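Ekcombe group teaches two small arms to fold shirts by starting from the end

A research group at the Ledley workshop in Ekcombe has published the first results of a project on folding clothes with low-cost robot arms. The work was led by Busisiwe Cele, who came to the group from textile engineering, and the report was released in August together with the training data.

Folding a shirt is an old problem in robotics. A box has the same shape every time, but a shirt can lie on the table in a very large number of ways, and a small mistake at the first fold becomes a big one at the last. Many groups try to solve it with a longer list of examples. The Ekcombe group kept the number of examples small and changed the order in which the robot learns them.

In their method, which they call Dekano, training begins with a shirt that is almost finished. The arms learn only the last fold. When they can do this well, the shirt is given to them one fold earlier, and so on, until they start from a shirt that is spread flat. The idea is that the robot always moves toward a state it already knows how to finish.
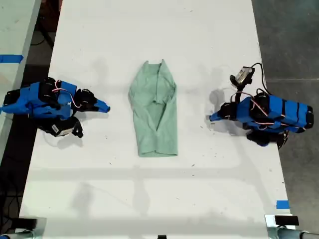
A person guides the arms by hand during the teaching phase, and the movements are recorded together with the camera views. The group recorded 400 demonstrations in this way. For comparison, a second model was trained on the same 400 demonstrations in mixed order, without any steps going backward. Both models were then tested on shirts that had not been used in training.

Over 530 test runs, divided equally between the two models, the one trained from the end finished the fold clearly more often. The difference was largest in the long folds, where both sides of the shirt must be brought to the middle. In the short folds there was almost no difference, and the report says so openly.

"We expected the help to be at the start, where the shirt is most disordered," Cele said. "But the mixed model was also good at the start. It was losing the shirt in the middle, when one layer is already on top of another and it must decide which one to take."

Taking one layer and leaving the other is still the weak point of the system. If the fingers close too low, they lift both layers and the fold opens again. If they close too high, they take nothing and the arm continues its movement with empty fingers. The group lists 11 types of failure in the appendix, and more than half of them begin with the grip.

Sawsan Twal, who was responsible for the grip tests, compared several coverings for the fingers. Hard plastic slides on knit fabric, she explained, while very soft rubber holds it too well and does not let go at the right moment. Her advice to other groups is to choose the covering before recording any data – a model that has learned with one surface does not move well with another. 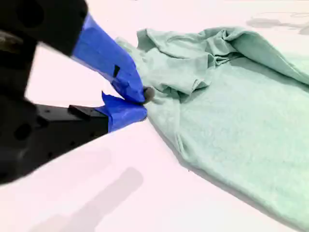
What comes next

The current model knows only shirts. Trousers and towels are planned, and Twal would like to include clothes that are inside out, which the robot now folds as if nothing was wrong. The group also wants to know how far back the method can go. At present the earliest starting point is a flat shirt, and a shirt dropped in a pile is still too difficult.

Speed is another question. The arms move slowly so that the cloth does not swing, and a person folds the same shirt much faster. Cele said that speed was not a goal in this phase and that she prefers to fix the grip first.

Moodley, a company that makes sorting equipment for laundries, has agreed to lend the group a set of used work shirts for the next round of tests. The recordings and the training code can be requested from the Ledley workshop by other research groups without a fee.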